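May, early, couldn't sleep

The letter from Pretel came yesterday and I have now read it enough times to recite it. My account shows a balance of 414 dollars for water. I live alone. I own one bathtub and it's used mostly for storing the drying rack. To owe that much I would have to be raising trout.

I called at lunch. You get a recording that says your call matters, then a piano, then the recording again in case you had started to doubt it. I was on the line long enough to eat a sandwich, wash the plate (adding to the bill, I suppose) and read the whole back page of the letter, where it says that a dispute must be filed under the customer's case number. Mine is 3608. The woman who finally picked up asked for it, typed it in, and told me it belonged to a dry cleaner in Pokum. She was very nice about it. She wanted to know if I was the dry cleaner.

So that would explain the water, you'd think. She did not think so. She said the case number and the meter number were separate matters and the meter was handled by another office, open until 4, with a different piano.

I went for a walk instead. Down Kwon Street as far as the bakery, which has changed hands again and is now called Tutetti. The sign is lovely. The rolls are the same rolls, only they have gone up, and they come in a paper bag with a little string handle that breaks before you reach the corner. I picked the rolls up off the sidewalk and ate one anyway. At my age you've eaten worse, and the string handle I kept, for reasons I can't defend. It's in the drawer with the others.

In the evening I went out to look at the meter myself. It lives under a metal lid by the front step, and getting the lid up takes a screwdriver, a butter knife and language. There was a spider down there in good health. The dial wasn't moving. I stood over it with the flashlight until my knees complained and it still wasn't moving, and I came in feeling oddly let down. A leak would at least have been something to show for the bill.

Then to bed at a decent hour, and awake again by one, composing a reply to Pretel in my head. The first version was magnificent. It had the word "henceforth" in it. By the time I had got up, found a pen that worked and sat down at the kitchen table, it had shrunk to two sentences, one of which was my address.

I'll try the meter office before 7 if they open that early, which I doubt. Toast first. There's still half a roll, the half that didn't touch the ground.
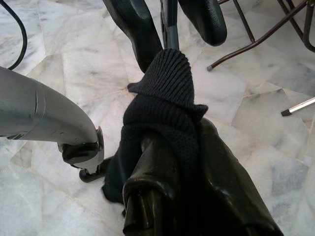
Put "henceforth" back in, in the end. It makes three sentences now, and I think the dry cleaner would be proud of me.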